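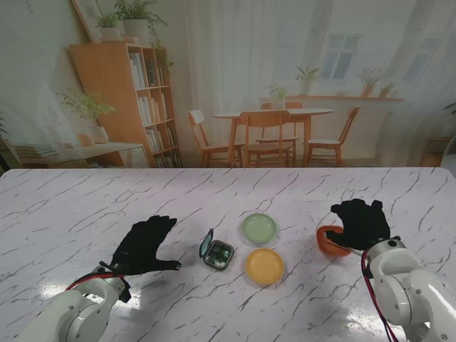
Moving our bug tracker without losing a weekend

Well, we did it. In July I finally moved the whole Rorudthorpe team off our old bug tracker and onto Castutix, all 3215 open and closed tickets of it. I'd been putting this off for ages (Maxence Langlois will happily tell you how long) and the part I dreaded most, the import, was over before lunch!

What ate up my time was the cleanup. We had 291 tickets with no owner at all, and a pile of labels that meant the same thing spelled four different ways. I merged the labels first, then went through the orphans one evening with a big pot of coffee and closed 193 of them. Some were for screens we dropped ages ago.

If you're planning the same move, do a trial import into a scratch project and click through a few old tickets with attachments. Ours came over fine, but the comment dates all showed the import day until I found the "keep original dates" box and ran it again.
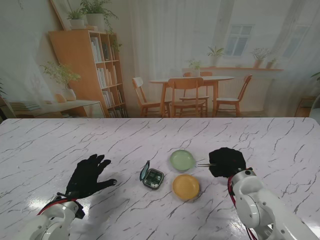
Do the old ticket links still work after the move?

They do for now. I set up a redirect from the old numbers to the new ones, and it stays on until the old server goes away. If you have links pasted in release notes or the wiki, please swap them when you get a minute.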